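**Plain Doubt** is a popular science book on how assumptions get into research without being noticed. Published by Londoño Press, Nosville. 122 pages, paperback only. No hardcover so far. A second printing is listed in the publisher's catalog, not confirmed.

## Background

Grew out of a reading group in Nosville which met in the upstairs room of the Skulteo bookshop. The group put out a newsletter, 12 issues, stapled. Most of the book's chapters started there as short pieces, some hardly changed. Chapter 4 is nearly word for word the same as issue 7. The authors sign as a group and have kept to that.
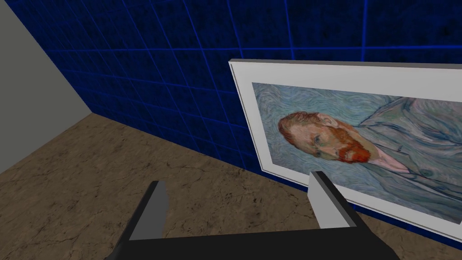
Is the book against science?

It argues for more testing. The complaint is that certain ideas (constants never vary, the mind is only the brain, results don't depend on who runs the test) get treated as settled when they started out as working rules. The book wants them put back on the bench.

## Contents

Nine chapters, each built on one assumption. Same order every time: where the idea came from, who needed it, what would count against it, what has been tried. The last part is often short. Chapter 6, on memory, has two pages of it and then stops.

Chapter 2 is the one usually quoted. It covers measured constants and why older values get averaged away. Critics say it mixes up measurement error with real change. The later printing adds a paragraph on this, though it doesnt really answer the point.

Chapter 8 covers the mail survey. See below.

## The Todix survey

Run by Todix, a small polling firm. 2,523 forms sent to working scientists and lab staff, 1,251 came back. One side of paper. People were asked to mark statements as "tested," "assumed" or "not sure." Statements on the constants were mostly marked "tested." Statements on mind and brain split more evenly.

Problems with it:

- Lab staff and senior researchers not separated in the tables
- "Assumed" never defined on the form
- No follow-up with the people who didn't reply
- Wording of statement 5 changed between the two mailings

The book admits the first two. The full tables were promised as a seperate download; not found as of April 27, 2021.
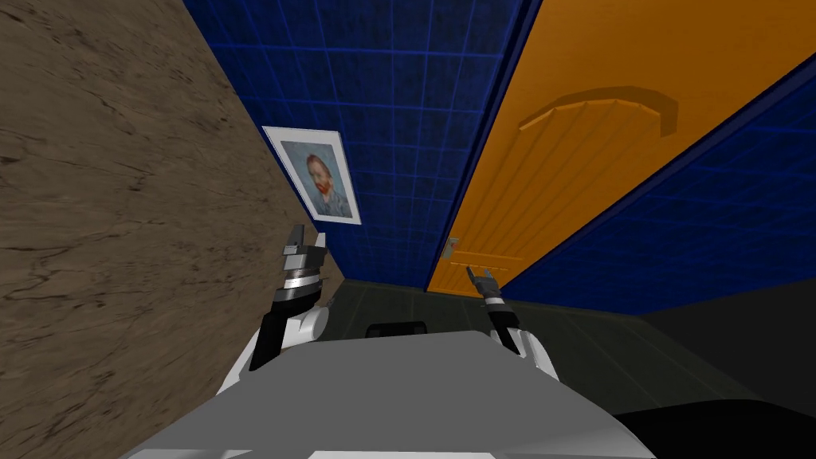 *Framed picture hung on a blue tiled wall, wood-grain surface at left.*

## Reception

Mixed. General readers liked it, mainly for the short chapters. Reviews by scientists cooler. Common objection: most of the nine assumptions are argued over openly in the field already, so the "hidden" part is oversold. Another one, that the book is quick to list odd results and slow to say which were repeated. Philosophy teachers have used chapters 1 and 3 as class reading. Chapter 9, on medicine, generally thought the weakest.

A public debate on chapter 2 was held in Nosville in April, some years after the first printing. No recording. The newsletter ran a summary, favorable to the book.
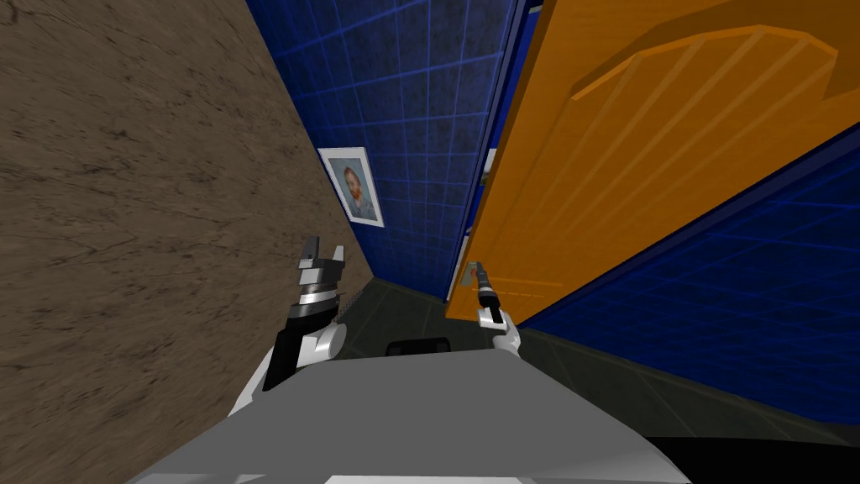
*Corridor with an orange wooden door standing open.*

## Editions

- First printing, Londoño Press. No index.
- Second printing, same publisher. Index added, chapter 2 paragraph added, page numbers shifted after that point. Citations should say which printing.

Translations: none known.

## See also

- Philosophy of science
- Scientific skepticism
- Physical constant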